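Zeng has moved its bucket range to a new supplier, Grilard, and the first 512 units are due at the Elska warehouse in December. The change covers the pink-red plastic bucket sold for floor washing and general household use. Price and item number stay the same.

The order replaces stock from Zestiletti, whose contract ran out this fall. Remaining Zestiletti buckets will be sold until the shelves are clear - 313 were left at the last stock check. Stores do not need to separate old and new units on display.

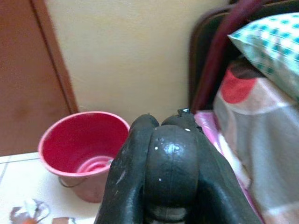
*Last changed: Thursday, November 30, 2023*

The pink-red bucket has a wide oval opening with a lip in a lighter pink, and raised concentric rings molded into the bottom. A thin wire handle hangs against the outside when not in use. The wall tapers toward a rounded base.

Jianguo Liang, who manages household goods at Zeng, said the handle was the main point in the talks with Grilard. Returns over the past year were mostly for handles that had come loose at one side. Under the new contract, 20 units from each delivery will be filled with water, hung by the handle overnight and checked the next morning. If one fails, the full delivery goes back.

Grilard will ship 2,000 units in the first year, packed in nested stacks with a paper sheet between each bucket. Stacks should be stored upright and kept away from heaters. Stores that want buckets from the first delivery should enter the order under the present item number and note the delivery month in the comment field.

Lids are not part of the contract and will be ordered separately.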